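A camiseta que dura para sempre

Desconfio de qualquer peça de roupa que venha com um manifesto. Antigamente a etiqueta dizia o tamanho, a composição e a temperatura da lavagem. Agora traz um parágrafo sobre intenções, um código para apontar o telefone e, se o preço passar de certo ponto, uma história de família.

A Flavari lançou em outubro uma camiseta branca de 84 euros. Lisa, sem bolso, sem estampa. A promessa é que ela aguenta 300 lavagens "sem perder o caráter". Li a página do produto duas vezes à procura de uma definição de caráter e não encontrei. Também não encontrei quem lavou, a que temperatura, com que detergente, nem se havia alguém dentro da camiseta entre uma lavagem e outra. Uma peça que vai da máquina para o varal e do varal para a máquina leva uma vida muito mais tranquila do que a minha roupa, que anda de ônibus, carrega alça de mochila e come molho de tomate.

Não tenho nada contra pagar caro por algodão bom. Tenho contra a conta que me pedem para fazer. A conta é conhecida: divide-se o preço pelo número de usos e chega-se a uma ninharia. Oitenta e quatro por trezentas dá 28 centavos de euro por vez, e quem reclama de 28 centavos? Só que o mesmo cálculo serve para justificar qualquer coisa, de um casaco a um iate. Ele depende inteiramente de um número futuro que o vendedor escolheu e que o comprador nunca vai conferir. Quando a gola ceder na lavagem de número sessenta, o recibo já terá desbotado no fundo da gaveta.

O lado oposto não me convence mais. A Rotthorpe vende pacotes com 7 camisetas pelo preço de um almoço e fala em "democratizar o básico". É uma palavra grande para um tecido que deixa ver o que há por trás. Comprei um pacote desses. Três viraram pano de chão antes do verão seguinte, e a costura lateral das outras deu a volta até chegar perto do umbigo. Continuo usando uma para dormir, por teimosia.

O que as duas empresas têm em comum é a ideia de que a duração de uma roupa se decide na fábrica. Em parte se decide, claro. Fio curto forma bolinha, malha mal cortada torce, e não há amaciante que resolva. Mas boa parte do estrago acontece em casa, em gestos que não rendem campanha: a água quente demais, a secadora no máximo, o branco misturado com o azul novo porque era tarde e só havia tempo para uma máquina.

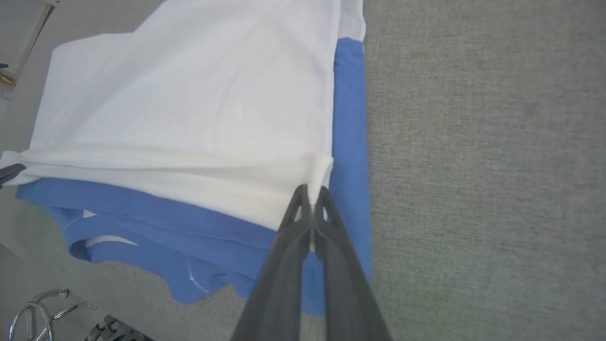

O conserto como enfeite

Chegamos então à moda do conserto. A Tangen abriu um balcão de reparos dentro da própria loja, com luz amarela e carretéis de linha expostos feito bombons. Fui lá com um suéter furado no cotovelo. Cobraram mais do que eu tinha pago por ele e pediram seis semanas. Enquanto esperava o orçamento, contemplei uma parede inteira de suéteres novos, que estavam em promoção. Não acuso a loja de má-fé, mas quem desenhou aquele percurso sabia onde o cliente ia ficar parado.

A costureira do meu bairro faz o mesmo serviço em dois dias, num cômodo sem carretel decorativo nenhum. Não usa a palavra circular. Reclama quando levo peça ruim e às vezes se recusa a mexer, o que considero a única avaliação independente de qualidade têxtil a que tenho acesso.

Há ainda os aplicativos. O Clolitz promete registrar cada peça do armário e avisar quando ela está "subutilizada". Uma conhecida catalogou tudo e chegou a 767 itens, contando meias avulsas. O aplicativo lhe deu os parabéns, mostrou um gráfico e sugeriu vender parte daquilo na plataforma deles, com comissão. Ela vendeu um cinto. Com o dinheiro comprou, na mesma plataforma, outro cinto.

Dirão que sou injusto, que alguma coisa é melhor do que nada e que uma empresa preocupada com durabilidade, mesmo por interesse, puxa as outras. Pode ser. Gostaria de ver isso escrito em forma de garantia, com prazo e devolução em dinheiro, e não em forma de parágrafo poético na etiqueta. Trezentas lavagens? Ótimo, ponham no papel e me digam para onde mando a camiseta na ducentésima.

Até lá sigo com um método pouco sofisticado – viro a peça do avesso na loja, puxo a costura, olho contra a luz e procuro a composição antes de procurar o preço. Erro bastante. A última camisa que escolhi assim encolheu na primeira lavagem e agora serve ao meu sobrinho.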